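Scrunchies and small accessories - frequently asked questions

On this page I collected the questions that customers of Skirnell write to me most often. If your question is missing, please write to me and I will answer, usually the same evening. - Leonor Serrano

How do I wash a scrunchie?

By hand, in cool water, with a small drop of mild soap. Press the fabric softly and do not twist it. Then rinse two times and lay it flat on a towel. A cotton scrunchie can also go in the machine at 30 degrees inside a laundry bag, together with similar colors. Please do not use 40 degrees, the elastic becomes tired very quickly.

And the sheer ones?

Only by hand. The sheer fabric catches on zippers and hooks, and one small hole grows fast. If the scrunchie has sparkles, turn it with the sparkling side inward as much as the form allows and keep it in water for a short time only.

Can I iron them?

The cotton ones yes, while still a little damp, with the tip of the iron. The sheer ones no. Hang them in the bathroom when you take a shower and the ruffle comes back alone.

How long should a new scrunchie dry before I wear it?

Overnight is enough in summer. In November, in a cold room, give it one more day. The outside feels dry much earlier than the channel where the elastic runs.

Which scrunchie is good for thin hair?

Choose a thin one, for example the leopard print from the Nendia set. The big sheer models are made for thick hair or for a bun, in thin hair they slide down before lunch. You can turn a big one three times, but then the ruffle is pressed and you lose the nice form.

What is the best way to store them?

I recommend a shallow tray and not a deep box. In a deep box you wear always the same two scrunchies from the top, and the others you forget. Once in a while, on a Sunday for example, put everything out on the bed and look at what you have. Sort first by fabric and after by color. The sheer ones go in the tray, because they crush easily. The cotton ones can lie one on another in a drawer.

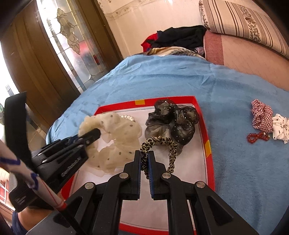
Sorting on the bed: sheer scrunchies in the red-rimmed tray, gingham and dotted ones on the blanket.

Can I keep bracelets and beads in the same tray?

You can, but put them at one side. A metal clasp can pull a thread out of sheer fabric. I close every clasp before I put the bracelet away. Strings of beads I lay straight along the edge, so they do not make knots.

The elastic is loose. Can it be repaired?

Yes. Open the seam for the width of two fingers, pull the old elastic out with the new one pinned to its end, tie, and close by hand. The Studard repair kit (article 1067) has elastic for 11 scrunchies, a needle and thread in black and cream. De Haan elastic is also good, but a little stiffer, so cut it somewhat longer.

Do you exchange a color I do not like?

Yes, if it was not worn and the paper band is still on it. Bracelets also, in their bag. The postage back is paid by you - I am sorry for this, I am a small shop.

Contact: Leonor Serrano, Skirnell | © Skirnell, all rights reserved | Back to top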